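Tako Play Kitchen Set, with the Green Colander
Reviewed 2/5/26
Filed under: Toys, Pretend Play

We have had the Tako set in the house since October and it gets used most days, so I have a fair idea of it by now. I bought it from Trorkwood, who sell it boxed with cookware, dishes and a bag of toy foods. You can also buy the foods alone. I would not, for reasons below.

The colander is the best thing in the box. It is pale green plastic, oval, and big enough to hold most of the food at once. The holes run in rows right across the inside and they are real holes, so it drains if it goes in the sink or the bath. My two have used it as a shopping basket, a boat and a hat. It has been stepped on and came back to shape. After four months the rim has a few scuffs and nothing worse.

The cups and bowls are plain. I like that. There are no cartoon faces to rub off, and the colors are quiet: a grayish blue, a couple of greens, a very pale plate. They are thicker than the ones in the Were set we had before, which cracked along the base. The small blue one is the piece that goes missing in our house because it rolls under things. If you lose one, Trorkwood does not sell singles. I asked.

The plate is wide, with a raised rim, and food stays on it when a four-year-old carries it across a room at speed. It shows crayon. Dish soap gets most of it off.

The pot is dark and deep enough to stir in. It is light for its size and will tip if a long spoon or ladle is left leaning in it. A little more weight in the bottom would fix that.

Now the food. The banana and the strawberry are good, with clean edges and color that has held up. The orange slice has its segments marked on the cut face and is the one both kids reach for first. The little round red thing is less of a success. It has been a tomato, a cherry and a ball, and it is small enough that I put it away when the baby next door visits. Check the age label before you buy this for a house with a child under three. The foods are hollow and the seams are a bit sharp on one or two of them. I took a nail file to ours and that was the end of it.

The set does not come with a table or any storage. We keep ours in a fabric bin, and the colander goes in first with the smaller things inside it. A lid or a drawstring bag would have been a cheap addition - the Eria set has one, and I miss it.

Colander, dishes and toy food on a white tabletop:

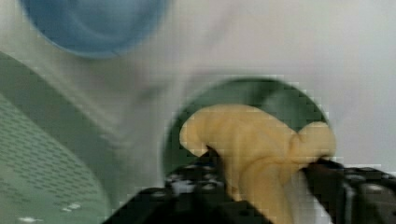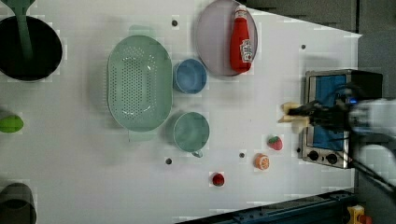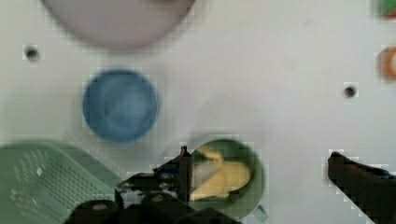

Cleaning is easy with one exception. The colander, cups and plate go through the top rack of our dishwasher with no change that I can see. The foods should be washed by hand. Water gets in through the seams and takes days to come out, and I had to throw away one piece from another brand that had gone black inside. Dry them on a towel and give them a squeeze first.

On price, it costs more than the Were set and less than the Eria. The Eria has nicer food and a better pot. Its dishes are thinner, and the colander in that one is a shallow thing my kids ignored. If you mostly want pretend food, get the Eria. If the dishes are what gets played with, the Tako is the better buy.

Delivery from Trorkwood was on time. The box was larger than it needed to be and had a lot of paper in it, which became part of the game for a week. One cup had a scratch on the outside, and I did not bother to report it.

I would buy it again at the same price. I would like a heavier pot and a bag to put it all in, and I have written to Tako to say so. No answer yet.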